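Padmavathi Kaimal, Flakside Institute
June

Filed under: Workplace Services / Course Materials / Unit 4

Unit 4. Routine Care of a Shared Workroom: Desks, Panels and Air Cleaning Equipment

Students are expected to read these notes before the practical session. The unit covers light daily care of a workroom used by several groups. Deep cleaning and floor treatment are covered in the course reader by Breathnach and are not repeated in this handout.

4.1 Order of work

Work proceeds from the highest surface to the lowest. Small items left on a desk are moved to one end, the free part of the desk is wiped, and the items are then returned to the place where they were found. Students do not discard an item belonging to another group, however minor it may appear.

White desktops require particular attention. Gray scuffs and small dark specks show plainly on them, and a dry cloth tends to spread such marks. A damp cloth with a little neutral soap is sufficient in most cases. Abrasive pads are not permitted on any desk in the building.

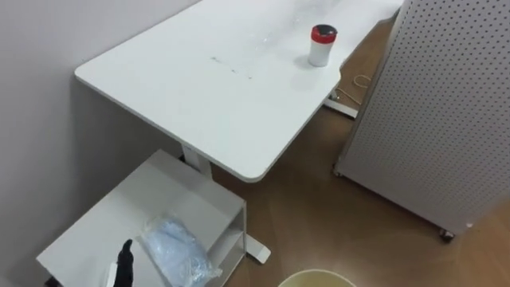 Pegboard panels on casters are dusted from the top row down with a soft brush. Before moving a panel, check the floor along its path for loose cables. A caster that has rolled over a cable should be reported to the room supervisor, Murali Bhat, even if no damage can be found.

4.2 Cloths

Each student is issued 2 cloths per session, one for desks and one for equipment. The two are not exchanged during the session. A cloth is folded in four before use so that a clean face is always available - students who bunch the cloth in the hand generally leave streaks on glossy surfaces.

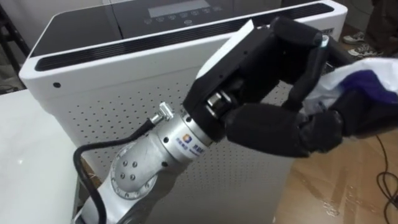

Display windows and control areas are wiped last and with very little pressure. Liquid is applied to the cloth and never to the appliance. Where a unit has touch controls, it is switched off at the wall before wiping begins.

4.3 Perforated side panels

A large floor-standing air cleaner may draw air through many small holes in its housing. Dust collects at the rim of each hole and is easily pushed inward by a wet cloth. Use a dry brush attachment, moving in one direction only, and leave the top outlet until the sides are complete. 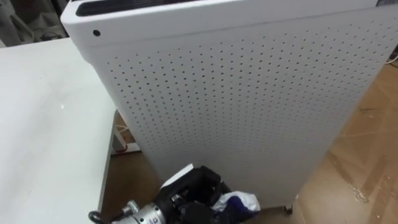
Page last changed: June, by T. Marar

Keep a clear gap between the appliance and neighboring furniture. The distance given in the manufacturer's manual takes precedence over any figure mentioned in class. If the unit has casters, it may be rolled out for access and must be returned to its original position afterward.

4.4 Buckets and carrying

A bucket is carried by its handle, at the side of the body, and is never set on a desk or on top of an appliance. Wooden floors, including herringbone floors, should not be left with standing water. Fill the bucket no more than halfway.
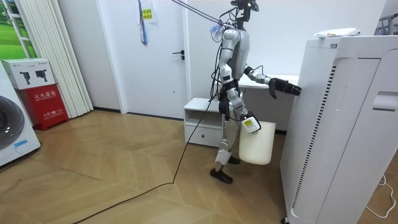

Remote controls stay with the unit they operate. Cables beside an appliance are gathered toward the wall before the floor is swept. The session record is signed at the end of the period and handed to Thenmozhi Marar.

Reading for the next unit: Breathnach, page 155 onward.

Comments

Thirumalai Suvarna
Is the brush in 4.3 the same one used for the pegboards, or should we sign out a second?

Padmavathi Kaimal
Please sign out a second. The pegboard brush is too stiff for the housing.

Czesław Kalinowski
The soap in the supply closet has been changed to Flultow. I assume it counts as neutral, but the label should be checked before the practical.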